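Puffer jacket for a Tallmont winter, enough or not?

domnica_b
Hello all. I move to Tallmont in February and I own only one warm jacket, grey, quilted, with a stand-up collar. Is it sufficient for walking 30 minutes to work?
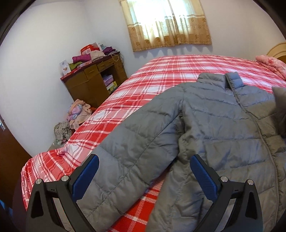
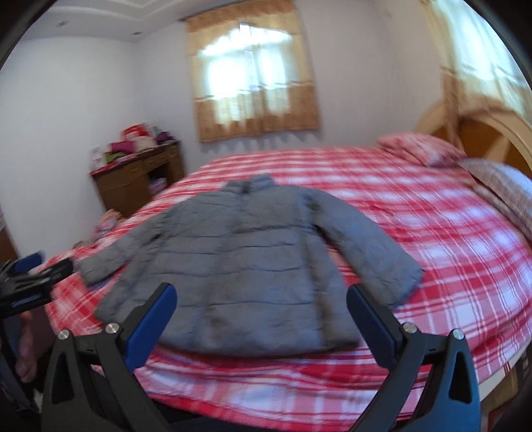
My budget is small, so I prefer to add layers underneath.

fletchk
Layers are fine. Wool jumper, done.

Gaspard Boyer
I disagree with Fletcher. At minus 8 the wind goes through the stitching. Buy a shell.

fletchk
I wore the same puffer for three winters there, no shell.

domnica_b
Thank you both. I will try the jumper first.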